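Section 6. Working rules for hand-held gripper sessions, soft goods

Applies to: Codau hand grippers, all pad types. Kisudbridge and Klinhom sites.
Owner: Hanne Toivonen. Changes go through her, don't edit your local copy.
Replaces the November sheet. Bin the old one.

6.1 Before you start

1. Read the task card. Whole card, both sides. If the card says "bedding" you are in this section. If it says "laundry, machine" go to section 8.

2. Sign the tool out on the log. Tool number, pad set number, your initials. Time in, time out.

3. Check the pads. Press each one with your thumb. No lifting at the corners, no splits, nothing stuck in the surface. Lint comes off with the dry brush. Not water, not alcohol wipes, the wipes lift the glue.

4. Check every screw you can see on the fingers. Finger tight is not tight. Use the small driver from the kit, stop when it stops.

5. Close and open the fingers ten times, slowly. Should feel the same every time. A click or a sticky spot means tag it and take another tool.

6. Wipe the lens. Microfiber only.

7. Free space on the card or drive: 28 GB minimum. Less than that, swap before you go in. Not halfway through.

Note: pad sets are good for 500 closes on fabric, then they get changed even if they look fine. The log adds it up for you if you fill it in, so fill it in.

CAUTION: Keep your other hand out of the fingers. The grip is light but the edges of the finger are not rounded. Two people have pinched the same spot at the base of the thumb.

6.2 Working in somebody's home

Consent form signed before the tool comes out of the bag. By an adult who lives there. Not by phone, not "she said it's ok".

Walk the room with the householder first. Ask what must not be touched. Write it down on the card. Things people usually mention: medicines, shrine or prayer items, anything belonging to kids, papers.

Papers, mail, ID cards, family photos with faces: ask the householder to move them. You do not move them.

Leave the fabric as you find it. No tidying before the first take. The task is written for beds and shelves the way people keep them, and a bed that has been smoothed out by us is no use to Špela's team at the other end. If it's folded, it starts folded. If it's in a heap, it starts in a heap.

Shoes off where shoes are off.

6.3 Approach and grasp

1. Stand square to the work. Elbow in. Long reaches make the wrist roll and then the whole take leans.

2. Fingers open before you get to the fabric. Not on the way down.

3. Come in at walking-hand speed. Count of two from hover to touch.

4. Keep both fingertips in view on the approach, with the part you intend to grasp between them. If you can't see both you are too steep.

5. Pick one layer, and know which one before you close. Where there is a trim, cord or seam, grasp on the plain cloth next to it unless the card says "edge grasp". Braided trims snag in the pad surface and then you pull threads in someones quilt.
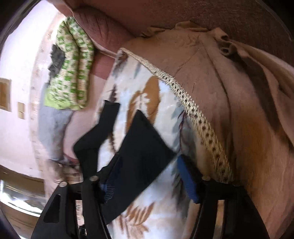

Fig. 6-2. Fingers over a printed quilt with a braided cord trim. Second cover to the right of the trim, more layers at the top.

6. Close till the cloth stops sliding. Then stop squeezing. Over-squeezing is the most common fault in review, Nipon T. sends back more takes for this than for anything else.

7. Lift straight up a hand's width. Pause. Then move.

8. Release on the surface, not above it. Open fully. Back out the way you came in.

Note: stacked covers. If a second layer comes up with the first, do not shake it off. Lower, release, back out, start again. Say "double" out loud so the reviewer can find it.

Note: gathered or ruffled seams. Fingers can go into the openings. Slow down, and if a finger is in, open the grip and use your free hand to clear it. Mark the take as bad.

Note: patterned fabric is fine. Plain dark fabric in low light is not, turn on the room light or skip. Ask before you touch curtains.

CAUTION: Never pull against resistance. Something is tucked in, pinned, or somebody's phone charger is in there. Stop, look, free it by hand.

CAUTION: No grasping on a bed with a person or an animal on it. Cats count. Baby in the room, session is over till the baby is somewhere else.

6.4 Hard and hot things near the work

Metal trays, pans, glass, lamps close to a bed or shelf: leave them if they're out of your arm's path. If they're in the path, ask the householder to shift them, or pick another spot. Steel throws glare back into the lens so watch for that too and change your angle a bit.

Anything plugged in with a cord across the work area: do not start.

Fans off while a take is running, cloth edges lift. Fan back on between takes, people get hot and so do you.

6.5 Stopping rules

Stop the take at once if:

- a pad edge lifts or a pad shifts on the finger
- thread or cloth is caught and doesn't come free on opening
- a face, a document or a screen comes into view
- the householder asks, for any reason or none

Stop the whole session if:

- the fabric is damaged, even one pulled thread
- you have dropped the tool
- you get hand or wrist pain. Not "after this one". Now.

Damage: tell the householder there and then, take the item details, call the site lead. Kisudbridge is Manee Wannasri, Klinhom is Nipon Mahawong. We pay for it. Do not argue about whether it was like that before.

6.6 Work and rest

No more than 6 takes in a row on one hand. Swap hands or put the tool down for five minutes. Session cap is two hours in the home, set-up included, and nobody stays past 8 pm.

6.7 After the session

1. Stop recording. Check the last file opens and plays.

2. Put back anything that ended up somewhere else. Ask if they want the bed made. Some do, some really don't.

3. Brush pads, cap lens, tool in the bag with fingers closed.

4. Log it: takes kept, takes marked bad, doubles, total closes.

5. Upload to Zonasel the same day. Folder name is site, tool number, task code. Bedding is task 607. Not "bed", not "607 new", just 607.

6. Wipe the card only after Zonasel shows the green tick on every file. Every file, scroll down.

6.8 Common faults at review

Take starts with fingers already closed on cloth. Rejected.
One finger out of view for the whole approach. Rejected.
Hand under the fabric to push it up into the grip. Rejected, and please don't, it's also how thumbs get pinched.
Talking over the take about other stuff. Kept if the audio is stripped, but Hanne has to strip it by hand, so dont.
Double layer, not called out. Goes back to you for relabeling.
Trim grasped with no edge grasp on the card. Rejected, and we check the pads.

Questions on this section to your site lead first, then Hanne. Pad spares are in the gray drawer at Kisudbridge, Klinhom has to order, allow a week.

Section 7 (drawers and cupboards) is still in draft. Use the old one for now.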